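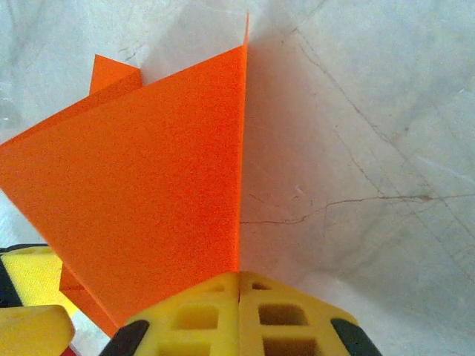
Photo: Fuseini Mensah / Drorkside Paper Group

Drorkside Paper Group
Minutes of the August meeting

Chair: Lukian Hladun
Minutes: Fuseini Mensah

1. Opening

The meeting opened at 7 p.m. The minutes of the last meeting were accepted with one change: the paper order under item 4 came from Ofori, not Bokov.

2. Orange stock

Lukian reported on the bright orange sheets. They take a sharp crease and the edge stays straight, but the long point at the end of a fold is easy to bend. Members who tried the stock at home said the same. One member found that a second fold over the same line left a pale mark along the edge. A pale sliver of edge can be seen on the tip of the piece in the photo above.

Agreed: keep the orange for triangles and other simple shapes. Use the thinner Bokov paper for anything with more than a few layers.

3. Paper count

The count was done before the meeting. There are 2,746 sheets in all colors, of which 735 are orange. The group is low on green and has no white left. Two packs at the back of the closet were bent at the corners and have been moved to the practice pile.

Agreed: no more orange until next year. Fuseini to get a price from Ofori for green and white and send it around by email.

4. Tandside display

Tandside has offered the group a wall near the front entrance. The wall is wider than the one used last time, and the lower part is behind a bench, so small pieces should go up high. Lukian would like a row of large orange triangles along the top with members' own work underneath.

There was some discussion of tape. Putty left marks last time and the group was asked to clean them off. Tandside will allow pins in the cork strip only.

Agreed: orange triangles along the top, pinned. Members to bring their own pieces already labeled on the back with name and phone number.

5. Table and backdrop

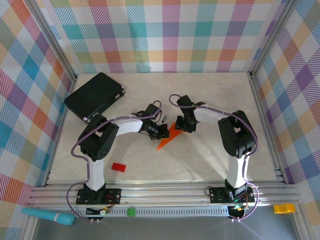 Reading time: 2 minutes

The pastel plaid on the three walls around the table was discussed. Some members like it and find it cheerful. Others said the stripes make it hard to see the outline of a pale piece. The orange triangle shows up well on the light beige tabletop, and it was felt that the stronger colors are fine as they are.

Agreed: leave the plaid up. A plain gray sheet will be bought for pale work and clipped over the back wall when needed.

Lukian asked that small items such as the red block and the green cube go back in the tray at the end of each session. The black case is to stay in the corner of the table.

6. Scissors and bone folders

Three bone folders are missing from the drawer. Please check bags at home. The large scissors have been sharpened and should be used on paper only.

7. Other business

A member asked if the group could start half an hour earlier in the winter. Left for the next meeting.

Lukian has a spare key for the closet. Anyone who wants to fold outside the usual hours should call him first.

The meeting closed at 8:20 p.m.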